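Gurnalitz Open Moves to September With a Bigger Junior Draw
2026-08-24

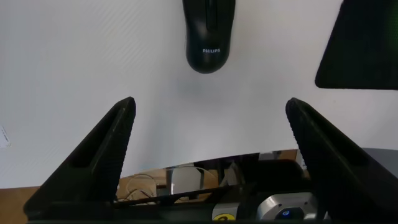
Entries close on Friday

If you've been putting off signing up for the Gurnalitz Open, this is your week. I got the final schedule this morning and it's a good one! Play starts on the second weekend of September and runs for 9 days, with juniors on the first weekend and the adult singles and doubles filling in after that.

The big change is the venue. For as long as I've been writing up local tennis, the whole thing has been squeezed onto the courts at Gromberg, where you could wait half a day for a match and then lose your slot to rain. This year the early rounds are split between Gromberg and the new indoor hall at Gelance, and only the semifinals and finals are all at Gromberg. I walked through the Gelance hall last week and the bounce is a little quick, so big servers will be happy. The parking lot is small, though — come early or take the bus.

Entries stand at 523 so far, up nicely on last summer, and the girls' under-14 draw is already full. There's a waiting list, and the office told me two places usually open up before the first ball is hit, so put your name down anyway. Boys' under-16 still has room, and so does mixed doubles, which never seems to fill until the last night.

Rawat Sports is back as the ball supplier and is also running the stringing table at both sites. It's $19 a racket with same-day pickup if you drop off before noon. Last year I left mine until the afternoon and played my second round with a borrowed one (I lost, and I'm blaming the racket).

One rule to know about: the third set in all doubles matches is now a match tiebreak, first to ten, win by two. I've heard some grumbling from the older pairs, but I played it all spring in the league and got to like it. You get home for dinner, for one thing.

The draw goes up on the club board at Gromberg on the Monday before play starts, and online that same evening. Spectators get in free every day except finals day. Bring a hat, because the stand on court one still has no shade.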